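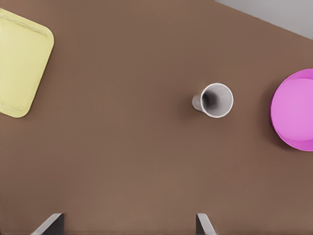
Irfan Hartono wrote to me in September asking why I hadn't covered the Gusel benchtop spectrometer yet, and said it had replaced a much bigger instrument in his lab without anyone missing the old one. I get a lot of mail like that. Usually the writer has owned the thing for a week. He'd had his for most of a year, so I borrowed one and ran it for 3 months alongside our old Yadav unit, which is ugly and slow and has a fan that whines.

First, the claim on the front of the leaflet: "research grade in minutes." The minutes part holds up. I had a spectrum on screen before my coffee was cold. Research grade depends on whose research. With a mercury lamp the lines came out where they should, and they stayed there through a morning's work. By late afternoon, with the heating on, they had wandered enough that I recalibrated before trusting anything. The Yadav drifts too, but it tells you. The Gusel puts a green tick in the corner of the window and leaves it there all day, and I never did find out what would make it go away.

Stray light is better than I expected at this price. Resolution is fine for LEDs, dyes and filter checks. If you want to pull apart close lines, look elsewhere – the slit is fixed, and the wider one is a factory option you have to choose when you order.

Then the software. Stukix, the company that writes it, has clearly spent its money on the opening screen. Exporting a batch of more than 300 spectra locked it up both times I tried, and the second time it took the settings file with it. Smaller batches went through. There's a command-line tool buried in the install folder that does the same job with no fuss at all, and the manual gives it half a page.

The fiber connector is standard, thank goodness. The mount is not. It uses a bracket of its own with two screws in an odd spacing, so I ended up clamping ours to the bench. The dealer, Hukley, offers an adapter plate for 300 dollars. It's a plate with holes in it.

Would I buy one? For a teaching lab, or for checking incoming parts, probably – used, and after an afternoon with my own samples. I'm sending this one back and keeping the Yadav, whine included.

Comments (3)

pmt_dave: Same lockup on export here. Splitting the batch got me through it but I shouldn't have to.

Lorna K.: Did you try it below 400 nm? Ours gets noisy down there and the dealer keeps telling me it's the fiber.

benchrat: 300 for the plate?? We drilled our own.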